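Week 9: Simulators on offer. Sorivard Home
Notes: Kumaresan Reddy

Sorivard Home is a simulator sold by Dalgleish for testing household robots before any hardware is bought. A department licence costs £3,940 and covers 80 seats. The Skatley package we used in August is cheaper but has no furnished rooms.

Points to check in the lab:
- how long a room takes to load
- whether door handles can be gripped or are only drawn on
- how the robot's path planner treats mats

The manual is thin on contact settings. Read section 2 before you start. Short reports are due on Sunday.
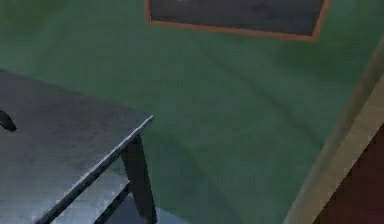
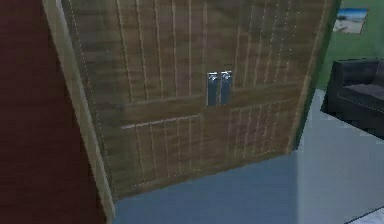

Rendered views in Sorivard Home: metal table and floor mat (first), double-door wardrobe with bar handles (second).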